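ホーム > 議事録 > 片づけ分科会

2023年2月20日 文:ヤムナ・ロボ

最終更新:3月

片づけ分科会の議事録です。書記のはずのアラビンドさん(Aravind Kotian)が風邪で声が出ないというので、今回は私が書いています。話し言葉まじりですみません!

出席は17名。Tallmontの二階、いつもの小さいほうの部屋でした(暖房の効きが悪いので、次回は膝掛けを持ってきてください)。

1.前回の宿題
棚のラベルの貼りかえは、窓側だけ終わりました。廊下側は手つかずです。私の担当だったので、何も言い訳できません……。3月の会までにやります。

2.こまごました物の分け方
今日いちばん長く話したのがこれです。おもちゃのブロックと空き缶と台所の小物が、どうしても同じ入れ物に集まってしまう件。Ganano班からは「最初から細かく分けず、浅い入れ物に一度広げてから分けたい」という提案が出ました。私は賛成です。深い箱だと底のほうの物を忘れるんですよね、うちの押し入れがまさにそれで。
反対意見は、広げる場所がないというもの。これももっともで、作業台を片側だけ空けておく案でひとまず試すことになりました。
ブロックは色ごとにまとめるか、形ごとか。ここで24分も使ってしまいました(アラビンドさんが筆談で時計を指してくれて気づいた)。結論は色ごと。戻すときに迷わないほうがいい、という声が多かったからです。

3.缶の扱い
つぶした缶とつぶしていない缶を一緒にしていいか、という質問がありました。分けなくてよし、ただし中をすすいでから。Gaillardの流し場は夕方混むので、すすぐのは午前中にお願いします。缶のふちで指を切りそうになった方もいたので、軍手も二組買い足します。

4.買い物
軍手、ふせん、浅い入れ物の予備で合計2397円。全員一致で承認。ふせんは前のものがすぐはがれたので、別の店で買います。

5.その他
Rirkadauへの荷物は22箱になる見込み。箱の横に中身を書くのか、上に書くのかでまた少しもめましたが、積むと上は見えないので横に決まりました。太いペンでお願いします。細い字だと私が読めません。
お茶当番の表は流しの横に貼ってあります。名前のない週があるので、入れる方は書きこんでください。

終わってから何人か残って、ブロックと缶の置き場の話をもう少ししました。私はやっぱり、青いブロックは青いブロックで一か所に寄せておくのが好きです。見つけやすいし、並んでいるとちょっとうれしい。緑の缶のほうは資源ごみの袋へ、と言ったら「つぶれた缶にも置き場を決めてあげて」と言われてしまい、それもそうかと思って次回の議題に入れました。ほかに議題のある方は、私かアラビンドさんまで。

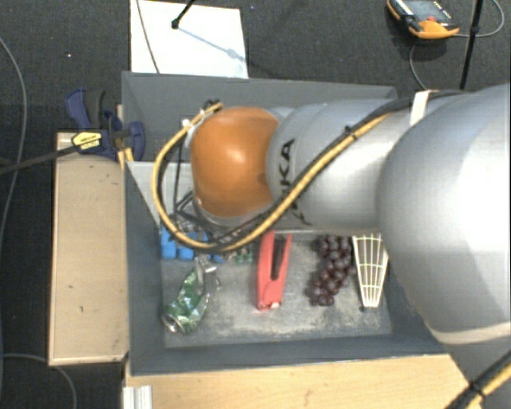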